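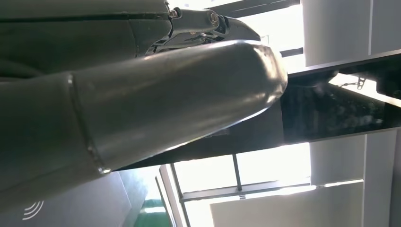

Ticket: second gripper for the Drosia arm
Status: waiting on supplier
Raised by: Chantelle Lekota

Fasov say we need a new gripper plus a service plan. I'm not convinced. The fault is 2 failed grips in 1000, and both came on the same shift.

Update, 14:00
Linkage bolts checked against the manual, no change made. Vishwakarma quoted for the bracket alone – 5 weeks' delivery, no fitting.

Update, February
Jerncombe want the budget line agreed first. I won't sign for a whole unit until Fasov send their test results. Asked again.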